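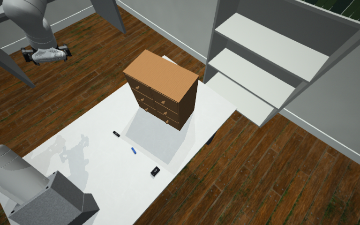 Slide 1. Chest of drawers, white table, plank floor.

Talk notes, film society spring program, 12 Jun 2009. Keep to time this year!!

Open cold. No thanks yous, do those at the end. Start with the sound of the projector if the tape works, lights down, count of four, then talk.

First line: "Most of what Kollness shot has not been seen since it was shot." Pause. Then who they were. Small newsreel and documentary outfit, Tronau, one rented floor over a bakery. Never made a feature. Made short films for anyone who paid: the ferry company, the school board, the beet growers. Also made stuff for themselves on the leftover stock, and this is what we're here for.

Say how much there is. Inventory has 3,869 feet of 16mm in the personal reels. Sounds like a lot, isn't. Under two hours if you ran it all end to end at sound speed. People always gasp at the number so get the running time in fast.

Ferry film next. Clip A. Don't talk over it. Afterward: look at how long they hold on the deckhand with the rope. The company asked for ships, got hands. There's a letter complaining (read the second paragraph only, first is boring). They got paid anyway, half.

Then El Ouafi. Be careful here, last time I made it sound like a person. It's the title of the reel, painted on the can, and it's also the name of the café where most of it was shot. Café gone, parking lot now. Reel is silent, no script, no shot list. We have the order from the splices and thats all we have. Some shots are upside down in the print, we flipped them for tonight, say so.

Clip B. Two bits: card players, then the window in the rain. Mention the jump in the middle is damage, a missing piece, and we left the gap black at the real length. Somebody will ask why not just close it up. Answer: would you close up a hole in a letter? Hmm, maybe a better answer. Think on the train.
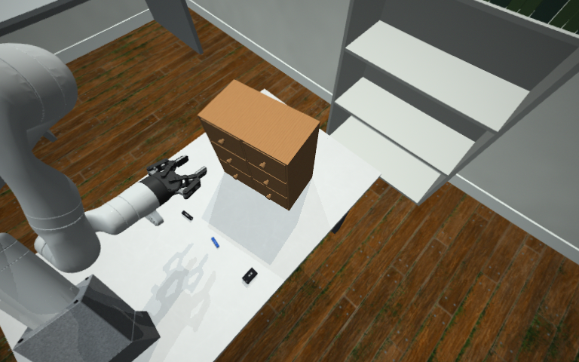
Jadelach is the one everyone came for so don't rush it. Last personal reel, shot in April, the only one with sound, and the sound is on a separate tape that drifts. We spent most of the winter getting voice and mouth to agree. Explain sync in one minute, no more, no jargon, claps and doors. A door shutting is good because you see it stop and you hear it stop. Same trouble with the kitchen shots in Jadelach, long stretches of somebody reaching for something and a tape full of hum. Then we got lucky with a dropped spoon. Play the spoon twice.

Clip C. Full four minutes. Sit DOWN while it plays.

After: don't explain the ending. If asked, say we think the camera ran out. The last few feet go orange and then clear. Could be on purpose, I don't beleive it was.

Money bit, short. Scanning the remaining reels costs more than we have. 50 seats in the room, a jar by the door, leave it there. Don't beg. Do mention the reels are stored cold now, they were in a garage until two years ago and the vinegar smell was something.

Questions I got last time:
Why no credits? They didn't put names on anything, the company name was enough for them.
Is it art? Skip. Or say watch the ferry film again.
Can I get a copy? Not yet. Sign the sheet.
Was there color? Yes, one roll, badly faded, pink mostly. Not tonight.

If running over, cut the beet growers joke and the letter. Never cut Clip C.

Closing: thank the projection booth, thank the library for the room. Then back to the first line but change it, "has not been seen until..." no, too cute. Just say thank you, lights up.

Bring: spare bulb, tape, water, the can with the painted title so people can hold it. Gloves for the can?? ask.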